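Zavik recording kit, after one month in our house

We are a small team which collects examples for a learning system: household tasks, shown by a person and repeated by the robot. In March we changed from our old software to the Zavik kit, a pair of hand controllers with pedals and the recording program. I used it for 23 days with two operators, Valentina Escobar and Renato Zúñiga.

The controllers are light and the grip opens and closes without delay that I could feel. The pedal is the best part – you press once to start an episode and once again to keep it, so the hands stay where they are. Valentina made 28 good episodes in her first morning.
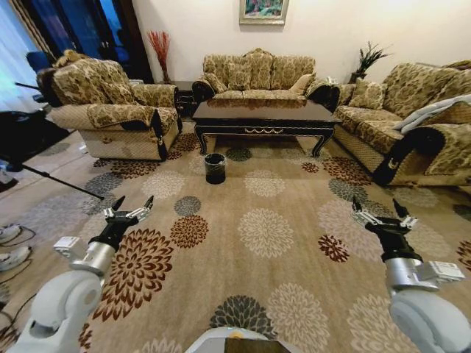
Can a new operator record useful episodes on the first day? With a patient colleague beside them it is possible, but I would keep the first 20 for practice and not for training.

The program is less pleasant. Labels must be typed again for every session, and if you write "bin" one day and "wastebasket" the next, it makes two tasks and does not warn you. The search becomes slow after 1,000 episodes. I wrote to the support on a Tuesday and received a polite reply from Frøydis Magnusson the same afternoon, with a script which joins double labels. It works, but it should be inside the program.

The manual is short and clear, except the chapter on calibration, which I had to read three times.

I give four stars of five. For a team with only one robot the price is high – ask for the rental first.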